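## Folding jeans flat: notes on seams and surface

Since June I have folded every pair of jeans in the house the same way. The method is dull and it holds up in a drawer. Match the outseams, lay one leg over the other, pull lengthwise, fold the seat point in, then fold hem to waist and in thirds. Most of the result depends on the lengthwise pull. Old denim, faded along the leg and creased at the seat, needs more of it than new.

Light blue denim, held at both ends over the table:
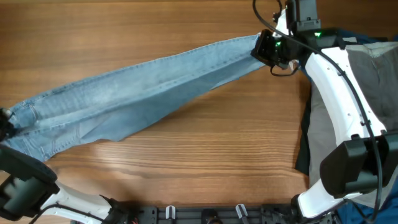
Sorcha Costello wrote in to say that she skips the pull entirely and smooths with the flat of her forearm, working from the seat down. Her objection is that tension at the hem twists the inseam. I have seen this on thin stretch denim. On heavier cloth I still prefer the pull – brief, straight, released before the first fold.

The surface matters more than I expected. A bed gives under the hand and the crease wanders. A table does not. Long grain lines are also useful as a reference: set the outseam parallel to them and any skew in the leg shows early. Gloss is a drawback, as overhead light hides part of the grain.
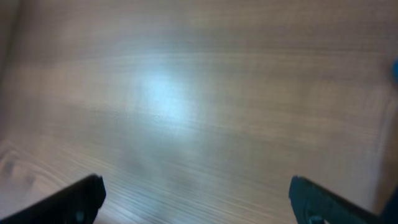
*Tabletop grain, with glare from the light.*

The drawer is a Titenholm, and the inside depth allows a packet on edge if the last fold is in thirds. In halves it stands too tall and catches the rail. I tried the Destier dividers and took them out again. Folded denim supports itself when the row is full, and the dividers only cost width.

Wiping the table first is part of the job. Crumbs press into the cloth at the knee.

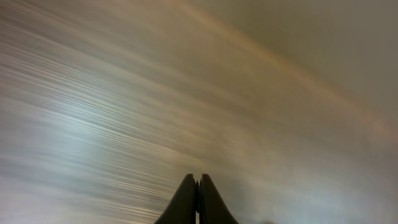 Do the pockets need to be flattened before folding?

Only the front ones. Push the bags down flat through the waistband; the back pockets are stitched to the seat and lie flat with it.

Next I will try the same sequence on corduroy, with the nap running toward the hem.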